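OK so I finally sorted the pens. All of them. The whole house. This is going to be a thread and I am way too excited about it.

Some background: we had pens in the kitchen drawer, pens in the Farquharson tin (the big shortbread one from December), pens in coat pockets, pens in the car. And every time the phone rang I still ended up writing with an eyeliner.

Step one was getting everything out onto a table. Do it! Don't sort in the drawer, you'll just stir. I used the long wooden table and it was so satisfying to see them all rolling about in the daylight.

Step two, test every single one. I gave each pen 4 scribbles on the back of an old Flurncombe calendar. If there's no ink by the fourth one, out it goes. I was ruthless and I loved it.

(Okay, I kept one dead one. It has a really good clip.)

Step three is the bins, and oh my gosh, the clear bins. I've tried pretty baskets, I've tried mugs, I've tried a Pomstead desk tray with all the tiny slots. Clear plastic wins every time – you can see what's in there and you put things back without thinking.

I line them up along the back edge so the front of the table stays free for the mess. Pens and markers loose on the wood, bins behind:

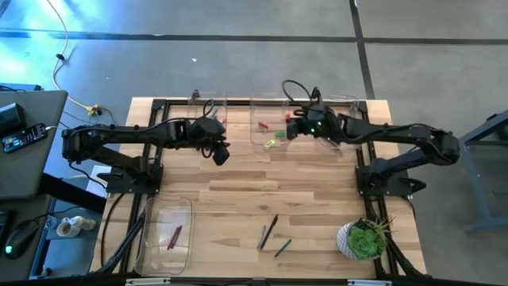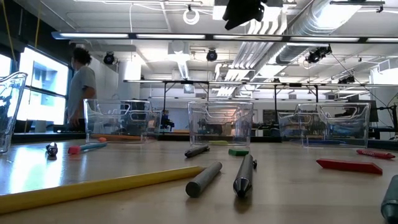
My first plan was to sort by color. Gorgeous for one evening! Then I needed something to label a freezer bag and had no idea whether I was looking for "black" or "gray" or "sort of charcoal."

So now it's by job. Everyday writing pens, markers, and then odds and ends (caps, erasers, the little bits that live at the bottom of every drawer). Way easier to keep up.

Caps, by the way. If a marker has lost its cap, try the odds and ends bin before you toss it. I reunited two of them and I felt like a matchmaker.

Someone asked about labels. I do a strip of masking tape on the short end, written with whichever marker is the boldest. It peels off clean from the plastic when you change your mind, and I change my mind a lot.

Whole thing took me one podcast and a 20 minute break for toast. I thought it would eat the entire Saturday.

Next up is the battery drawer – there's a Monance flashlight in there that I'm pretty sure takes a size we don't own. Wish me luck!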